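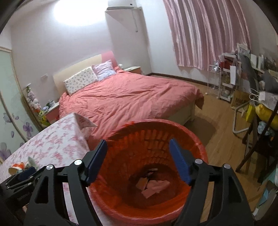
Where does the paper go, in with the wrappers or by itself?
By itself, once the basket has been emptied. Sorting as we go was the June plan, and it took so long that we gave up on sorting altogether.

July 2018, bedroom tidying, round 4

Basket is the orange-red one with slots in the sides. Scraps of paper or card at the bottom, some pink, some tan. It stands by the foot of the bed, next to the floral cloth. The coral duvet is wrinkled and stays wrinkled - Yaneth Puma wrote "make bed?" on the list in June, and the question mark has outlived three lists.

Floral fabric is a poor background for finding anything small. I would lodge a complaint with whoever bought it, but I have seen the receipt and it's mine. 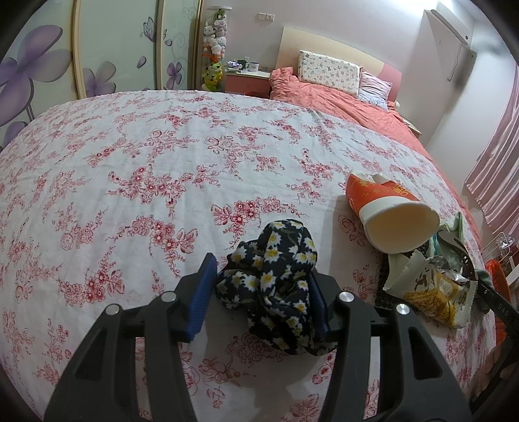 Is a scrunchie trash?
Only if the elastic has gone. Otherwise it goes in the dish on the shelf with the other hair things.

So: daisy one, black, to the dish. Crushed paper cup and the snack wrapper beside it, both to the basket. Shake the sheet last, over the floor, then sweep. Last time I swept first and got to do it twice.

To do: new bin liners from Grilov, the 80 pack. Ask Yaneth where the dustpan lives now.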